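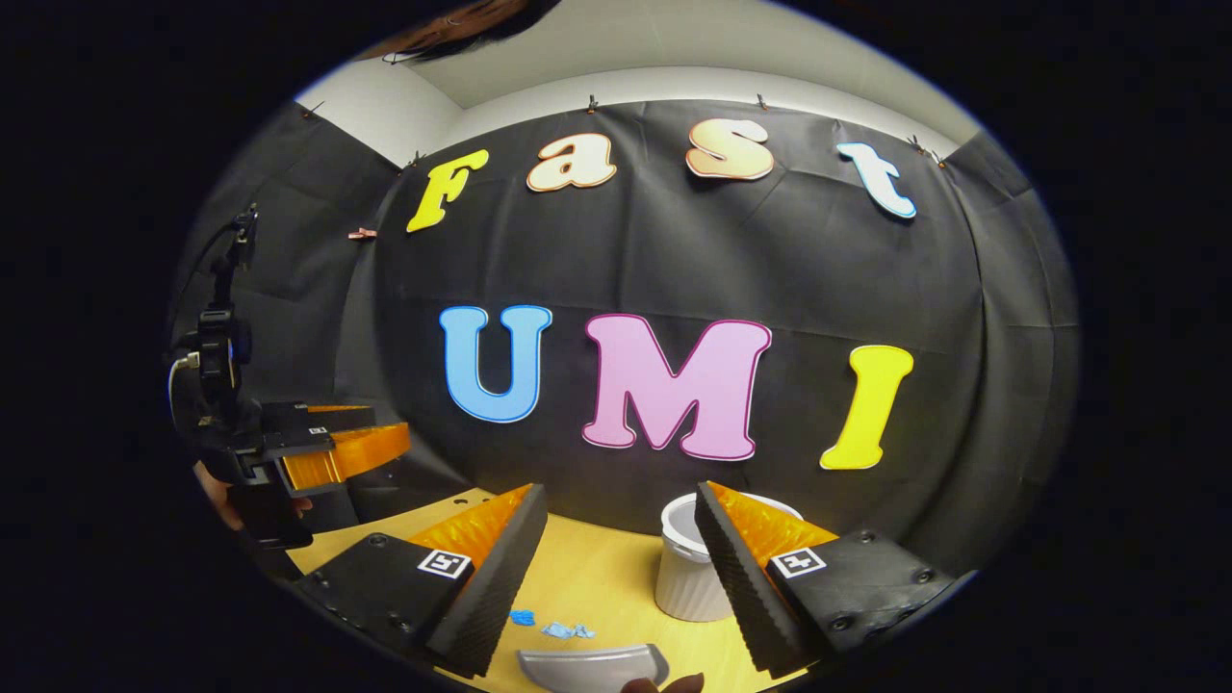 Siham Fakhoury wrote at 8:40 that the cloth was sagging again and that she wanted to know whether anyone had a fix that lasted longer than one morning.

Ticket 332
Subject: Booth backdrop, black cloth, creases and sagging top edge
Status: open (was closed, reopened by Abelardo Cáceres)
Priority: low, though see below

Reported problem
Black fabric on the small booth is creased and won't hang flat. Top edge is held with six clips, plus a small pink one lower down on the left. Letters are fixed to the cloth in two rows, "Fast" over "UMI". Requester believes the letters are dragging the cloth down.

Notes, Abelardo

I'm not convinced it's the letters. They are cut-outs. If their weight were the trouble I'd expect the worst wrinkles right under the big pink M, and there are creases in other places too. My money is on the cloth having been folded in a box since January.

Asked Siham if it was ever ironed. Answer: "It was steamed." Asked by whom and for how long. No answer yet.

Gilberto Rivadeneyra suggests swapping the clips for the Kaufmann ones, which the packet says hold up to 460 grams each. Packet says a lot of things. I bought the same clips for the curtain in the break room and two of them let go overnight with nothing on them but curtain. Also the clips we have are holding. The top edge dips between them, and a stronger clip will dip in exactly the same way. What would help is more clips, or a rod.

10:15
Took one corner down and tried a handheld steamer from the supply closet (a Vonda, 800 watts). Creases got softer. I would not say they went away. Stopped when I got near the F, as I don't know what the letters are stuck on with and I'm not going to be the one who finds out.

10:50
Gilberto asks why the F is tilted and whether that counts as part of this ticket. Siham says it's meant to be tilted. The other yellow letter, the I in the bottom row, isn't her concern either. Left both alone.

11:30
Tried the wet towel trick Edith Chávez swears by: damp towel laid over the crease, warm iron, count to ten. Did it on a spare piece of the same cloth first. Left a shiny patch. So no, we won't be doing that on the booth. Edith says my iron was too hot. It was on the lowest setting.

1:20
Price check on a new backdrop in a "wrinkle-free" fabric from Evimow: 85 dollars, letters not included, shipping extra. I have owned wrinkle-free shirts. Not recommending it.

2:05
Closed by Gilberto with the comment "looks fine from the doorway." Reopened by me. The people using the table sit a good deal closer than the doorway.

Left to do
- Move the cup off the table before anyone steams again. It's white and ceramic and it will get knocked over.
- Get the letters off (Siham to say how they went on).
- Steam the whole cloth flat, both sides, and let it hang overnight with no letters.
- Put it back up with clips closer together. Same clips.
- Find out what the pink clip on the left is for before removing it.

If it sags after that I'll accept the theory about the letters. Mehrangiz Mahmoudi has the closet key until 5:00.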